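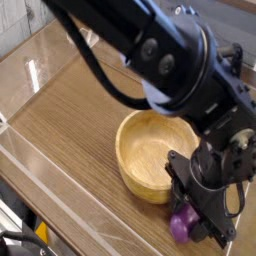 Cómo preparar una carpeta de suplencias para tu clase

Una carpeta de suplencias es el conjunto de papeles que permite a otra persona dar tu clase sin haber hablado contigo. Sirve para una gripe de dos días y también para los primeros días de una baja larga, mientras llega el sustituto definitivo. Montarla lleva una tarde. Mantenerla al día, unos minutos al mes.

Estas instrucciones están pensadas para primaria, aunque casi todo vale para los primeros cursos de secundaria.

Qué necesitas

Una carpeta de anillas con separadores
Fundas de plástico
La lista actual del grupo
El horario semanal, con las salidas a especialistas
Material fotocopiado para tres jornadas completas

Paso 1. Escribe la hoja de entrada

Es la primera página y debe caber en una sola cara. Pon el curso, el aula, el número de alumnos, la hora de entrada y la de salida, y el nombre del compañero del aula de al lado. Añade la extensión de secretaría y la de jefatura de estudios. En nuestro centro son la 47 y la 63, y están también pegadas junto al teléfono.

No incluyas contraseñas. Si el sustituto necesita entrar en el ordenador del aula, que pida un usuario temporal en secretaría.

Paso 2. Detalla el horario

El horario oficial dice «Lengua, 9:00». Al suplente le hace falta algo más: si los alumnos suben solos o hay que ir a buscarlos al patio, dónde dejan las mochilas, quién sale a apoyo y a qué hora vuelve. Escríbelo en orden, desde que se abre la puerta hasta que se va el último.

Marca con rotulador las horas en que el grupo está con otro profesor.

Paso 3. Prepara la información de los alumnos

Haz dos hojas distintas.

La primera es la lista con un plano de los asientos. Puede quedarse en la carpeta.

La segunda recoge alergias, medicación y personas autorizadas para la recogida. Contiene datos delicados, así que se guarda en un sobre cerrado en secretaría y se entrega en mano. En la carpeta pon solo una nota que diga dónde está el sobre.

Paso 4. Deja trabajo para tres días

Elige actividades que no dependan del tema que estéis dando: lectura con preguntas, repaso de operaciones, una redacción breve, un problema por parejas. Cada jornada va en su separador, con las copias hechas y las soluciones detrás. Calcula 5 copias de más por actividad.

Si usas el cuadernillo Barkura u otro parecido, anota las páginas que se pueden hacer en cualquier momento del curso. Evita los experimentos y todo lo que exija sacar material del almacén.

Paso 5. Explica las normas del aula

Basta con media página. Cómo se pide silencio, cuándo se puede ir al baño, qué se hace con quien termina antes y a quién se avisa si hay un conflicto. Usa las mismas palabras que usas con ellos, porque las reconocerán.

Paso 6. Incluye una hoja de vuelta

Es una página en blanco con cuatro apartados: qué se ha hecho, qué ha quedado pendiente, quién ha faltado e incidencias. Pon varias copias.

Paso 7. Haz una prueba

Pide a un compañero de otro ciclo que lea la carpeta y te diga qué no entiende. Kasun Cassim, tutor de cuarto, leyó la mía y encontró que no decía en ningún sitio dónde estaba la llave del armario.

Dónde guardarla y cuándo revisarla

Déjala en el cajón superior de la mesa y avisa a jefatura. Revisa la lista y el horario al principio de cada trimestre, y repón las fotocopias cada vez que se usen. En julio, retira los datos del grupo y destruye las hojas con nombres.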